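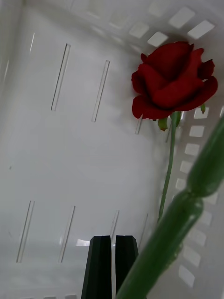 4.2 Storage Use and Response Time

Home Research Methods Papers Contact

We tested three streaming boxes in a shared lab at Nevthorpe. Each box ran the same version of the Joveck home screen. The boxes were filled with apps and saved video until only 500 MB of free space was left, and response time was measured from the press of the remote button to the first change on the screen. All other settings were left as shipped.

With little free space, the home screen took longer to open on every box. The delay was largest when an app had been closed and was opened again. Clearing the app cache brought part of the speed back. Removing unused apps brought back more, and the gain was still there when we repeated the test on Tue 25 May. Tsolakis and Vogler saw the same pattern on older boxes, though they used a wired remote and did not test saved video.

Figure 3. Artificial flower stems on a white tabletop between two clear plastic trays.

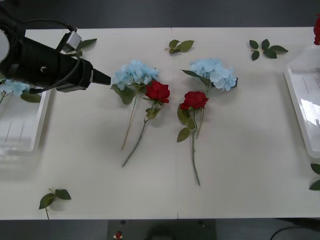

The Idalmont box differed from the other two in one respect. Its system moves large apps to a USB drive when one is attached, and the menu stayed quick even after 18 apps had been installed. The Khoo box also accepts a drive, but each app has to be moved by hand, and 13 of the apps we tried could not be moved at all. For those apps the only choice was to keep them on the main storage or remove them.

We did not test the effect of network speed. A slow connection can look much like a full drive to the person holding the remote, and the two should be measured apart. Section 4.3 covers background updates, which were turned off in all of the runs reported above.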